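Imlow共同工作室について

トップ > 私たちについて

設立の趣旨

Imlow共同工作室(以下「当工作室」といいます。)は、個人の自宅や小規模な作業場で行われるロボット製作および自動化の取り組みを支援するため、会員制の共同作業施設として設立されました。代表はParvathi Sastryが務めております。

当工作室の前身は、Sastryの自宅車庫における製作活動です。卓上型の搬送装置から始まった活動は、参加者の増加に伴い車庫では手狭となり、現在の建物へ移転いたしました。移転にあたっては、地域の製造業を営む皆様から作業台、工具棚および計測器をお譲りいただきました。ここに改めて御礼申し上げます。

施設の概要

当工作室の延床面積は251平方メートルで、機械加工室、電子工作室、組立室および資料室を備えております。組立室には溝付きアルミ材の天板を用いた作業台を設置しており、会員は治具やアームの架台をボルトで任意の位置に固定することができます。天板の溝の規格は統一しておりますので、自宅で製作した治具をそのままお持ち込みいただけます。

登録会員数は224名です。会員の職業は会社員、教員、学生、退職された技術者など多岐にわたり、機械設計の経験を有しない方も多数在籍しております。入会に際して技術試験は実施しておりませんが、機械加工室の利用には安全講習の受講が必要です。

資料室には、会員から寄贈された部品表、配線図および製作記録を保管しております。閲覧は会員に限りますが、著作者の承諾が得られたものについては複写も可能です。

活動の内容

当工作室の活動は、会員個人による製作、会員有志による共同製作、および講習会の三つに区分されます。

個人製作については、題材を制限しておりません。これまでに、鉢植えの自動灌水装置、糸巻き機、盤上遊戯用の駒搬送装置などが完成しております。製作途中の装置は、所定の棚に保管することができます。保管期間は原則として28日間とし、書面による申請があった場合に限り延長を認めております。

共同製作では、年度ごとに主題を定め、設計から試運転までを会員が分担いたします。現在は次の三件が進行しております。

Trarnix
卓上アームを用いてデスクトップ型計算機の内部部品を扱う作業台の製作です。家庭で使用されなくなった計算機を教材とし、部品の保持方法、把持部の進入角度および配線の取り回しを検討しております。

Pillai
木工用の送り台を自動化する計画です。既存の手動機構を残したまま電動機を追加する構成とし、停止回路の設計を先行して進めております。

Cumulum
工作室内の集塵を制御する装置の製作です。各機械の稼働状況に応じて吸引経路を切り替えるもので、制御盤の組立まで完了しております。

Trarnixにおける治具の製作

Trarnixでは、アームの動作設計と並んで、部品を一定の位置に置くための治具の設計を重視しております。中央処理装置のような小型部品は、置き場所のわずかなずれが把持の精度に影響いたします。このため、受け部の形状を三次元造形機で試作し、計算機本体との距離や高さを調整しながら改訂を重ねる方針としております。
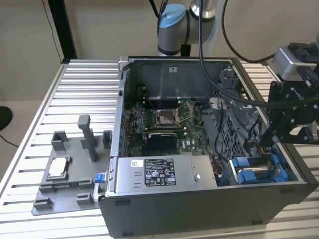

Trarnixの作業台。側板を外した計算機の左に、CPUを収めた三次元造形の治具を配置。

治具の図面は版ごとに番号を付し、寸法の変更理由とともに資料室へ収めております。会員が自宅で出力した部品についても、使用した材料と造形条件を記録票に記入していただきます。形状が同一であっても造形条件により嵌合の具合が異なるため、記録票のない部品は共用の作業台では使用いたしません。

安全に関する方針

動力を用いる装置の試運転は、必ず二名以上の立会いのもとで行うこととしております。立会者のうち一名は停止操作を専任し、試運転中は他の作業を兼ねることができません。アームの可動範囲に手を入れる作業は、駆動電源の遮断を確認した後に限り認めております。計算機を教材として使用する場合は、作業前に電源ケーブルを取り外し、静電気対策を講じることを義務付けております。

ご利用および見学について

見学は事前のお申込みにより随時受け付けております。講習会は毎年4月に年間予定を公表し、会員以外の方にもご参加いただけます。講習会の受講料は一回につき2000円で、教材費を含みます。安全講習は会費に含まれるため、別途の費用は発生いたしません。

使用済み計算機、アルミ材および電動機の寄贈につきましては、品目と状態を記載のうえ、受付窓口までお問い合わせください。記憶装置を含む機器は、寄贈者ご自身によるデータ消去をお済ませのうえお持ち込みいただきますようお願い申し上げます。

Imlow共同工作室
代表 Parvathi Sastry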